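The Bowl Comes Last
How one hand potter's trick of packing by weight ended up on the shelves of a rental warehouse

By Efe Sani
15 May 2018

The stockroom at Hollis is a long room behind a loading door in Clukholm, and most of what goes on in it is putting things back. Hollis rents out tableware. Plates, serving bowls, platters, pitchers and flatware leave for weddings and funeral lunches, come back a day or two later, get washed, and have to be found again the next time someone calls.

Cyril Wainwright has run the stockroom for eight years. Before that he made pots for a living, and he says he still thinks about dishes as things with a strong side and a weak side.

"A plate is strongest at the foot," he says. "It's weakest at the edge. So you'd expect people to pick it up by the foot. They pick it up by the edge every time, because that's the part that's handy. I do it too."

His answer is to worry less about how people pick things up and more about where they set them down. When he started, the dishes lived in cardboard cartons with the names written on the flaps in marker. The cartons got soft. The bottoms sagged, and a stack of soup bowls in a sagging carton leans until the top one rides against the side. He lost a lot of rims that first December.

The cartons went out and open plastic bins came in. They sit on metal racks, on more than one level, and the bins are blue. Wainwright had wanted gray ones, but the supplier was out of gray and he did not feel like waiting.

Shallow bowls gave him the most trouble. A deep bowl nests well. The one under it holds it up all the way around, and a tall stack of them will stay straight. A wide, shallow bowl barely nests at all. It rests on the one below at a narrow ring, and any dirt or grit in that ring gets ground into the glaze when the stack is moved. The big pale serving bowls, which go out mostly for salads and bread, are the worst for this. Their walls are low and the middle is flat, so whatever falls in stays in. 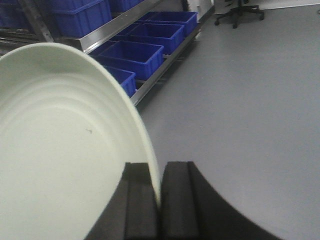
A shallow serving bowl held by the rim, with faint rings around its flat center and the blue bins racked behind.

Wainwright checks each one by tilting it. Held flat under the ceiling lights, a pale bowl glares and hides its faults. Turned up on its edge, the inside goes from light to gray and anything on the surface shows. A speck may be food, a crumb of packing, or a pinhole in the glaze. He runs a thumbnail over it. If it moves, it gets wiped. If it stays and feels smooth, it was there when the bowl was bought. If it stays and feels rough, the bowl comes out of service and goes on the bench by the sink.

He has the same test for the rim, which he does with a fingertip and his eyes closed. I tried it on a bowl he said had a chip and could not find one. He took my finger and put it on the place. It was about as big as a grain of salt.

The order of packing is written on a card taped inside the loading door. Heavy flat things go in first: platters, then dinner plates, stood on edge like records with a folded cloth at each end. Small deep bowls go next, nested no more than seven high. Pitchers get a bin to themselves. The large shallow bowl comes last and goes on top, alone, upside down, with a cloth under the rim. Nothing goes on it.

"People think upside down is wrong," Wainwright says. "They want to put something in it. That's why it's upside down."

Choosing the bins took longer than I would have guessed. A bin looks like a bin until you try to fit round things in it. Many storage bins have sloped sides so that they will stack inside one another when empty, and the slope takes room away at the bottom, where the plates need it. Then there are the ribs. Molded ribs stiffen a thin wall and keep it from bowing out under a load, but in some bins they stand where a plate wants to sit. A dinner plate on edge will find the rib and rest on that one spot for the whole drive.

Wainwright tried three makes. The first was a Dullix, which he liked for its lid and gave up on because of the corners. The second cracked in the cold. The third was from Clisari, and he bought 80 of them after a month with a few on trial. He measures every new bin before it goes on the rack, across the floor and again at the rim, and he does not trust the size on the label. The label gives the outside.

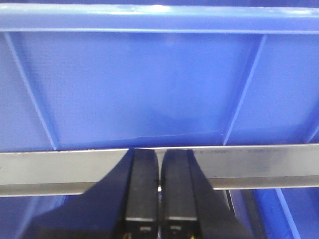
Inside one of the blue bins, with a flat metal bar across it. The slanted ribs narrow the wall panel toward the floor.

The floor measurement tells him how many plates will stand in a row. The one at the rim tells him whether the big bowl will go in at all. A bowl that fits the rim but jams halfway down is the one that gets broken, he says, because someone will push it. He would sooner have it sit proud of the bin and be seen.

Weight is the other limit. A bin of plates packed full can come to more than a person ought to lift off a high shelf, so the plates stay low and the upper levels are kept for bowls and cloths. Full bins go back label out. Empty ones are stored rim up, never on their sides, which leaves them open to dust but lets anyone walking by see that they are empty.

On the Tuesday I visited, an order of up to 90 place settings was due out by the afternoon. Wainwright pulled the bins for it without looking at the list, then went back with the list and checked. He had one wrong. It was side plates where it should have been dessert plates, and the two are close enough in size that I had to hold them together to see it.

He swapped the bins and moved on to the cloths. These are old table napkins, too stained to rent, cut in half and hemmed by a woman down the street who charges by the pound. He folds each one in thirds. I asked whether thirds mattered and he said it was how wide the bin was.

For readers who keep good dishes at home, his advice is short. Stand plates up if the shelf allows it. Keep the stacks of bowls low, and put a piece of cloth or even a paper towel between the shallow ones. Measure the inside of a bin at the bottom before you buy more than one. And wash the foot of the dish as well as the face, he says, since the foot of one is what sits on the face of the next.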